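Hotcombe Home Energy: Frequently Asked Questions

Last updated 2023-04-17

Do plug-in "power savers" lower my bill?
No. We bought the Sesari plug and the Broser plug and ran each in an ordinary house for a full billing cycle. Neither changed the meter reading by anything we could tell apart from normal use. Home customers pay for the energy they use, and a small box with a green light doesn't change how much your fridge draws.

The box says it was tested in a lab. Doesn't that count?
Ask which lab, what was tested and who paid. We asked both sellers. One sent a leaflet. The other sent the same leaflet we had already read on the package.

Will a smart thermostat pay for itself?
Maybe. The savings on the package usually assume you were heating an empty house all day at full comfort. If you already turn the heat down at night and when you leave, expect much less. A programmable model does most of the same work for less money.

Should I replace my old refrigerator?
Measure it first. A plug-in watt meter is cheap, and many libraries lend them. One reader's garage fridge was using 1,786 kWh a year. Another reader's, nearly as old, was using 659. The first was worth replacing. The second we would leave alone until it quits.

Is it worth unplugging chargers?
Barely. An idle phone charger draws so little that you won't find it on your bill. Game consoles, cable boxes and older stereo gear can be a different story. Check those with the meter.

A salesman says new windows will cut my heating cost in half. Will they?
We doubt it. Get the claim in writing and see how fast it shrinks. Drafts and a bare attic floor are usually cheaper to fix, so get prices on those before you sign for windows.

What about the Kang ceiling fan that "cools the room"?
Fans cool people. If the room is empty, turn it off. The motor adds a little heat, whatever the brochure says.

Are home energy audits a scam?
Some are sales calls with a clipboard. We'd rather pay $300 for an audit from a company that sells nothing else than take a free one that ends with a quote. A good audit should include a blower door test and a written report you get to keep.

Do you take money from manufacturers?
No. We buy what we test, and we turn down anything worth less than $100 too, as small gifts are still gifts. 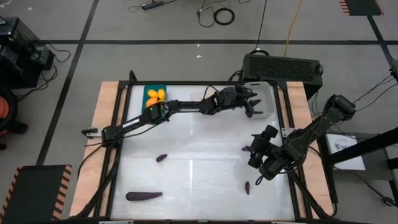 Can I send you a product to try?
Send us the name and where it is sold. If enough readers ask, we'll buy one ourselves. The next batch of results goes up in October.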